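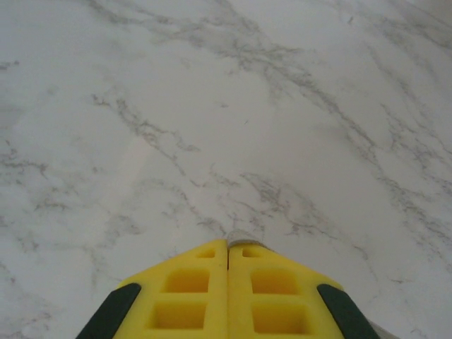
Marble asks to be looked after a little each day, according to Gunārs Juška, and most of the trouble he is called to see in Zirnambridge kitchens began with a lemon left face down overnight.

His advice reflects a wider return to pale, gray-veined stone in the older houses of Drerkstead and Zirnambridge. At Zwahlen, a stone yard serving both towns, white marble now accounts for almost 9 in every 20 kitchen orders. Buyers are encouraged to visit the yard and choose the slab itself, as the veining differs from one piece to the next. Some prefer a diagonal grain that carries the eye along the counter – others ask for the quietest stone available.

Care is simple. The surface should be wiped with warm water and a mild soap, then dried with a soft cloth. Vinegar and citrus cleaners should be avoided, for acid dulls the polish. Zwahlen advises its customers to reseal a working counter every six months, and a less used one every eleven.

Old etch marks can often be honed out in place. Juška generally allows four hours for the work and asks that the counter be cleared the evening before.

This site uses cookies to improve your reading experience. Accept | Manage settings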